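Trildale Withdrawn Films List

A plain table of movies pulled from theaters, trimmed by censors or quietly swapped for something about a national hero. It has 442 rows, one per title per country, so a film that annoyed three governments gets three rows. Congratulations to those.

Reasons are copied as officials gave them. "Technical difficulties" appears 167 times. We have left it alone.

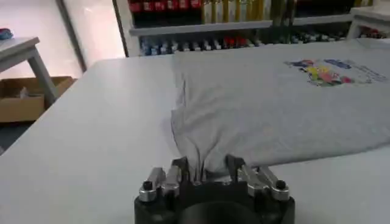 Columns

title: as released locally
country: where it was pulled
days_shown: 0 to 30, blank if unknown
reason: official wording, translated

Known gaps

Anything before sound. Also Hakala, our box office source, rounds badly.

Last updated 17 June 2024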